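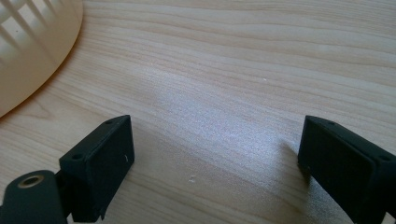 What's the best way to clean a pale wood veneer table top without making it go dull or leaving streaks?

**marmaladehours**

Use a soft cloth wrung out in warm water with a drop of washing-up liquid, wipe along the grain, then go over it with a second cloth dampened in plain water and dry it straight away with a third. Keep spray polish off it. Most streaks on pale wood are left-over soap or polish, and they only show when the light catches them.

Test a hidden bit first if you don't know what finish you've got. The underside of an overhang is good for that, or the patch beneath whatever always lives on the table.

---

**gooseberry_fool**

Oh, I love this subject, I have spent far too much of my life on one table! Ours is a birch veneer one from a shop called Skorkedel in Korstead, and I've had it 4 years. The first winter it looked dreadful whenever the sun came in low. I thought I'd ruined the surface, but when I ran a fingernail across a corner I found a waxy film, all from the furniture spray I'd been so proud of using every morning.

How I got it back:

- Took everything off. Fruit bowl, post, the lot.
- Warm water and a small squirt of washing-up liquid, cloth wrung out until it wouldn't drip.
- Long strokes the way the grain runs, one strip at a time, overlapping a little.
- Clean water, clean cloth, same again. I changed the rinse water 4 times before it stopped going cloudy, so don't lose heart if the first bowl looks grim.
- Dried with an old cotton pillowcase, which is better than any cloth I've bought.

The difference was lovely. You could see all the wavy lines in the wood again and the colour looked warmer, a sort of creamy biscuit. I kept going back into the kitchen to look at it.

Do be careful at the edges. Veneer is a thin layer of real wood glued on to something else, and if water sits along the join it can lift or swell. I run a dry finger in a tea towel all the way round the rim when I finish. And please don't sand it because of one mark! There's so little wood there to sand, and once you go through you can't put it back.

For everyday wiping I use a barely damp cloth and no soap at all. The soapy wash is for when it's properly grubby, perhaps once a month here, more in May when we start eating with the back door open and everything gets a layer of pollen.

One more thing – look at the table from a low angle when you're done, with your cheek almost on it, facing the window. Every smear you missed will jump out. Then do the same from the other end.

---

**wobblylegs**

microfibre and water, that's all i use. never had a problem. if it's gone sticky someone's put oil on it

---

**lintandlemon**

I agree with nearly all of that, and the pillowcase tip is a cracker. A few things to add from someone with three children and a table that doubles as a craft bench.

**Things that stand on it.** Fans, lamps, speakers, anything with a plastic or rubber base. Some rubber feet leave a yellowish or brownish ring on light wood over time and it can be very stubborn. I cut little circles of felt and stick them under everything that stays put. Grit is the other trouble. If there's dust under a base and you drag it across to reach the plug, you get fine scratches, so lift it and wipe beneath first. If it's a fan, give the grille a brush outdoors while you're at it, or you'll be dusting the table again by teatime. Unplug it beforehand, obviously.

**White rings.** Those cloudy circles from hot mugs are usually moisture in the finish. Leave the table alone for a day or two, as mine have sometimes faded by themselves. If it's still there, a dry cloth and a warm (not hot) iron with no steam, over the cloth, for a few seconds at a time, lifting to check. It's shifted every one of mine except a very old one. I wouldn't try it on a table I was frightened of, though.

**Felt tip.** A dab of plain white toothpaste on a damp cloth, hardly any pressure. Go too hard and you'll rub a shiny spot into a matt finish. I know because I have one. It's under the butter dish.

**Sunlight.** Light woods change colour, so move your runner or placemats now and then or you'll end up with a paler rectangle.

As for products, I had good results with Emano, which is a plain soap made for wood floors and tables. I use less than the bottle tells you to. A neighbour gave me a tin of a wax called Sầm and it smells wonderful, but on a lacquered top it just sat there looking greasy and I had to wash it all off again. I've since used it on an old oiled chopping board and it's come up a treat, so it's worth finding out whether yours is oiled or lacquered before you buy anything. Put a drop of water on it somewhere out of sight. If it stays in a neat bead it's probably lacquered, and if the wood slowly darkens underneath it's more likely oiled or bare. Wipe it up either way!

My table is 19 years old now, came second-hand, and people still ask where it's from – with 4 coats of somebody's old polish gone, it's the nicest thing in the house.

---

**gooseberry_fool**

Felt circles! I've just gone round and lifted everything and there's a faint ring under the lamp. Cutting some out tonight.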